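ok so I finally get to talk about the play kitchen because it's DONE (done enough) and I have been thinking about pretend vegetables since June

Background for anyone new here: I run the kids' corner at the back of Skovier, the café on Custby Road. For ages it was one bin of blocks and a puzzle with no sky. Then we got a donation of toy food and I lost my mind a little

The donation was three bags. Three! Big ones. I dumped them all out on my living room rug and sorted them until midnight with the radio on and it was the best evening I'd had in weeks

First thing I learned is that toy food comes in wildly different scales. I have a strawberry bigger than a loaf of bread. I have a whole chicken the size of a grape. Both are staying

Second thing: kids do not care about food groups. I made these lovely sorted boxes, fruit, veg, bakery, dinner stuff, and the first four-year-old through the door tipped all of them into one pile and made "birthday soup"

So I quit sorting by type and started putting things out the way you'd find them in the middle of cooking. Some of it in a bowl, some on a tray, some just lying on the table like you got home from the store and the phone rang. Huge difference. They walk up and start right away
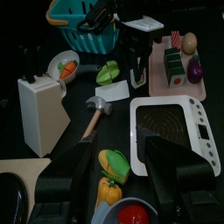

The corn is the star, by the way. I would not have guessed corn. I figured it'd be cake. But every single kid goes for the corn, and then there's a negotiation, and then somebody gets the eggplant and has to make peace with it

Poor eggplant. I love it. That purple! I've started being very loud about how much I love eggplant when I play, and I think it's working on at least one of them

Cooktop opinions, since two of you asked: get the flat induction kind if you can. You can turn it any which way on the table, so two kids can cook from different sides, and it goes on a shelf when you're finished. The big wooden stove we looked at was gorgeous and would have eaten half the corner

Also the kids already know what it is. A little girl told me very seriously that you can't touch it "even if it's not red." Somebody at home is teaching her well

The shopping basket might be my favorite piece of the whole setup. A play kitchen with no basket is a restaurant. Add a basket and now there's a store, and a walk home, and somebody forgot the eggs and has to go back. We had one kid go back for eggs so many times his dad finished an entire sandwich

Speaking of eggs — I want more eggs. If you have toy eggs rolling around in a drawer and your kids are in high school, I will come to you. I'll bring pastry

Someone asked what I do about washing. Plastic stuff goes in a sink of warm soapy water at closing, then out on a towel overnight. Anything with a sticker on it gets a wipe with a damp cloth and that's it, I learned that one the hard way with a juice carton that now has no name

Oh and Laurențiu Lazăr, if you're reading, thank you for the shelf!! He put it up before we opened and wouldn't even take a coffee. It holds everything and it's at exactly the right height for a short person to put things back on. Do they put things back? Sometimes. A tomato made it home yesterday and I cheered

Sushi report: extremely popular with the under-fives, most of whom have told me they would never eat sushi. One of them fries it. I was served fried sushi with a bell pepper on the side and I'd order it again

Prices, because I said I'd be open about it. The food cost us nothing. I spent 10 dollars on extra bowls and trays at the thrift store in Fakia, and that's the whole budget so far. You can do this with almost nothing, please don't let the fancy catalogs scare you off

What I want next: a cash register (any condition, missing drawer is fine), a couple of aprons in tiny sizes, and maybe menus. My sister wants to draw the menus. She draws a very good noodle

Thinking about a picture menu, no words, so the little ones can take orders on a notepad. They already scribble down everything I say. I asked for tea and got a full page of loops and a bill for 296 dollars

anyway the corner's open whenever the café is, mornings are quiet, after 3 it's a zoo. Come get some soup

(it has corn in it)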